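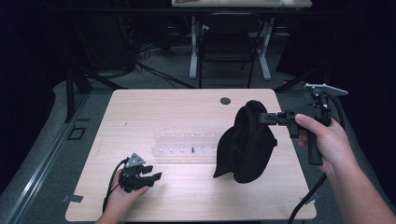

Vol. 23, No. 9 | Page 30

**Teaching the Folding Line**

At the Sketier garment returns plant in Dasine, sorting used to end at a conveyor. Operators opened the bags, checked each item for damage and passed it to a folding table. Since September the plant has added a second kind of station, where employees handle cloth through hand-held grippers and the recorded motion is used to train the folding cells that Prukex is installing on the main floor.

The work is paid at the inspector grade, one step above folding. A shift produces up to 800 usable recordings per station. The first release of the control software was trained on 3,544 of them, all made by employees who had folded by hand at the plant. Prukex asked for experienced staff because new hires tended to regrip too often, and the software copied the habit.

Dark fabric remains the main source of rejected recordings. Black cloth returns little contrast to a camera, and the software has trouble telling a fold from an edge. Operators are taught to look for a thick part of the item first. A padded rim with a seam along its inner side, standing out from the thin, bunched cloth it surrounds, gives one fingertip something firm to rest against before the other closes. Thin cloth taken alone tends to slide between the pads.

The physical load has changed as well. Folding strained the shoulders and lower back. Gripper work strains the wrist and index finger, and the plant now limits it to two hours at a stretch, followed by inspection duty.

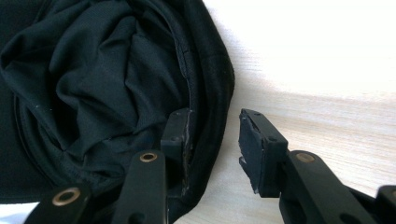

Job classification is still under negotiation. The plant's agreement, drafted by the consulting firm Pappas, lists folding and inspection but has no entry for demonstration work. Employees want the skill of placing a fingertip against a rim while the opposite one is still clear of the cloth written into the grade description. Management prefers a general clause covering all training tasks. The current terms remain in effect until the folding cells pass acceptance testing.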